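Small flat things and where to put them

If your house is anything like mine, the big stuff has a home and the little flat stuff doesn't. Store cards, seed packets, spare fuses in their sleeves, the warranty slip for the kettle, library cards, a hotel key that rode home in a coat pocket. They all drift to the same drawer and lie on top of each other until you need one. I spent most of July sorting this out and I'm so pleased with the result that I'm writing the whole thing down.

Start with a box that has slots

A drawer tray with big square sections won't do it. Flat things lie down in big sections, and once they lie down you're digging again. You want narrow bays, so that everything stands on edge and you can flip through it like records in a shop. Thin plywood is lovely for this. It cuts with a craft knife and a steel ruler if you go slowly, and the dividers can be slotted together halfway up with no glue at all (I did glue mine, and then wished I hadn't when I wanted to move one).

Make the slots a finger wider than the thickest bundle you plan to put in. Mine were too tight the first time around and I had to pull cards out with tweezers! Height matters too. A bank card should stick up above the divider by a third of its length, enough to pinch.

Sand the top edges before you assemble. 220 grit, two passes, and wipe with a barely damp cloth. Paper packets catch on rough ply and tear at the corners.

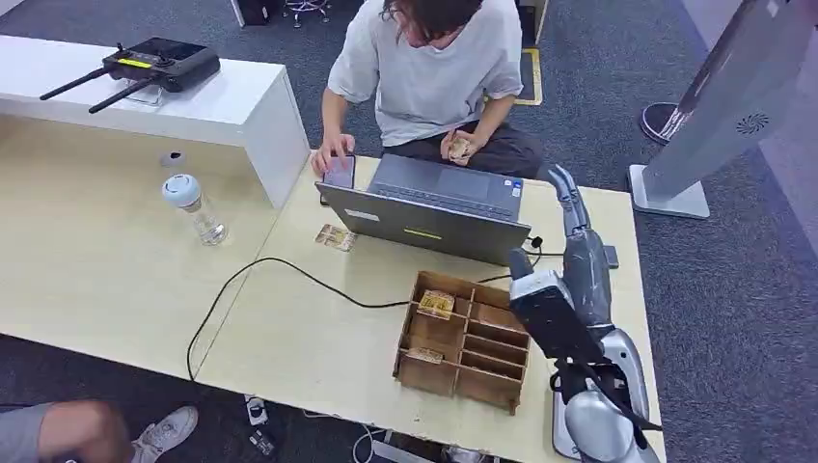

Sort on a cleared table, and do it in one go. I tried doing a handful each evening and ended up with three half-sorted piles and a cat asleep on one of them. One long sitting is much better. Put on some music, make a pot of something, and keep a trash bag by your foot.

What to toss

More than you think. I had 46 cards when I began and kept 4 of them in the front row, the ones I use every week. Punch cards from places that have closed went straight out. So did any card where the same number now lives on my phone. If you want to keep the number and lose the card, type it into one list with the store name next to it, and check it by reading it back aloud before you throw anything away. I skipped that step on the hardware store card and had to stand in line for a new one.

Gift cards need their own slot. Look up the balance, write it on a bit of masking tape with the month, and stick it on the back. Pencil is fine.

Plastic cards in general should be snipped through the stripe and the chip. Old kitchen scissors are good enough, but wear glasses – the pieces fly.

Second lives for plastic cards

Before the snipping, though, put a couple aside, because a stiff plastic card is one of the handiest things in a house. I keep one under the sink for scraping candle wax and stuck-on dough. Another lives in the paint box for pressing down the edges of masking tape and for spreading filler into nail holes. Wipe it while the filler is soft and it will last for years.

They make fine dividers, too. Stand one between each group in the box, with a paper tab taped to the top edge, and you'll never have to read every card to find the right row.
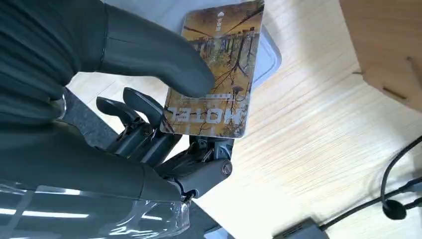

Murali Salian wrote in to say that cards also make the best scrapers for cast iron, as long as the pan has cooled: "Anything warmer than your hand and the corner curls up. I round the corners off with nail clippers first and they get into the curve of the skillet perfectly."

I tried the rounded corner trick that same night and it's wonderful. Thank you, Murali! I've now done the dough scraper the same way.

Labels that stay put

Paper labels on bare plywood peel within a season. Rub a thin coat of white glue on the spot, let it dry clear, and then stick the label on top. For the slots themselves I write directly on the front divider with a soft pencil, so changing my mind costs me an eraser.

Seed packets

Fold the open top over twice and clip it with a small paper clip, clip side up. File by sowing month instead of by name. In spring you pull out one bay and everything in it wants planting.

Keep the box somewhere dry and out of the sun. Mine sits on the shelf over the coats, and it takes me 2 minutes on a rainy evening to flip through and pull whatever has expired.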